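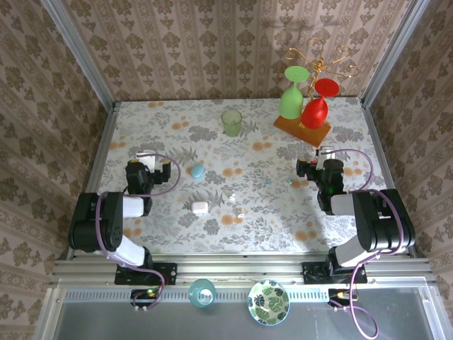
Flukdale, October

Why does my protein run lower than its calculated mass?

Posted by gelbench_77 in Biochemistry Help

I'm in my second semester of a lab course and we were each given an unknown short peptide to work up. The handout gives the sequence, which is 30 residues long. I added up the masses of all the amino acids from the table in the back of our book and got 3,909. The course answer sheet gives a mass of 3,330 (neither number has anything after the decimal point, we were told to round).

I have gone over the addition more than once and the sum is right. I used the full mass of each amino acid as printed, for example 75 for glycine and 89 for alanine. There are no cysteines in the sequence, so it can't be disulfide bonds. The handout says nothing about the ends being modified.

We also ran it on a gel next to the Holmgren low range ladder, and the band was a smear near the bottom, so that was no help. The lowest marker on that ladder is 3,000 and my smear sits a bit above it.

Is there a step I'm missing, or is the answer sheet wrong? Part of the grade is explaining any difference, so I'd like to understand it and not just copy the number down.

Usen
Member, 3 replies in this topic

You forgot the water. Every time two amino acids join, one water comes off. Subtract 18 for each bond and you should be good.

marlpit
Regular contributor

The reply before mine has the main point, but it leaves out the arithmetic, and the arithmetic doesn't quite get you to the answer sheet.

A peptide bond forms between the carboxyl group of one amino acid and the amino group of the next. The carboxyl side gives up an OH and the amino side gives up an H, and those leave as water. What remains of each amino acid inside the chain is called a residue. Glycine is 75 as a free amino acid and 57 as a residue. Alanine goes from 89 to 71. The difference is 18 every time, whatever the side chain is.

A straight chain of 30 residues has 29 peptide bonds, so 29 waters are lost. 29 times 18 is 522. Take that from your total:

3,909 - 522 = 3,387

You can get the same number the other way, by adding up the residue masses and then adding one water at the end for the free H on the amino end and the free OH on the carboxyl end. A lot of people subtract 30 waters by mistake, which gives 3,369. That isn't the answer sheet number either.

So you still have a gap. 3,387 minus 3,330 is 57, and 57 is the residue mass of glycine. I would count the glycines in your handout and compare them with the sequence the answer sheet is based on. It looks to me like one version has 29 residues and the other has 30. If you drop one glycine from your list, the free amino acid total becomes 3,834, there are 28 bonds, 28 times 18 is 504, and 3,834 minus 504 is 3,330.

I can't tell you which version is correct without seeing both. A run of two or three glycines in a row is the first place I'd look, as it is easy to type one too many.

On the gel: don't use it to decide this. Ordinary SDS gels are poor for anything this small, and the bands spread out. A tricine gel does better, but a difference of 57 is still far too small to see. For that you need mass spectrometry.

gelbench_77

Thank you, this was it. The handout has GGG near the middle and the answer sheet has GG. I asked and was told the sheet is the correct one. I had also used free masses all the way through without knowing there was a separate residue table. It's on the next page of the book.

tern_and_buffer
New member

I'd add that you should check whether the carboxyl end is an amide. Many bought peptides are made that way and it takes 1 off the mass. It doesn't matter with your numbers, but it will come up. The Gemine calculator has a box for it under the end groups, and it's unchecked when the page loads. Also make sure you are using average masses or monoisotopic masses all the way through and not some of each. With small peptides the two are close together, with bigger proteins they drift apart.

Usen

Fair enough, I didn't do the sum. For what it's worth the calculator also accepts one-letter code with spaces in it, so you can paste from the handout.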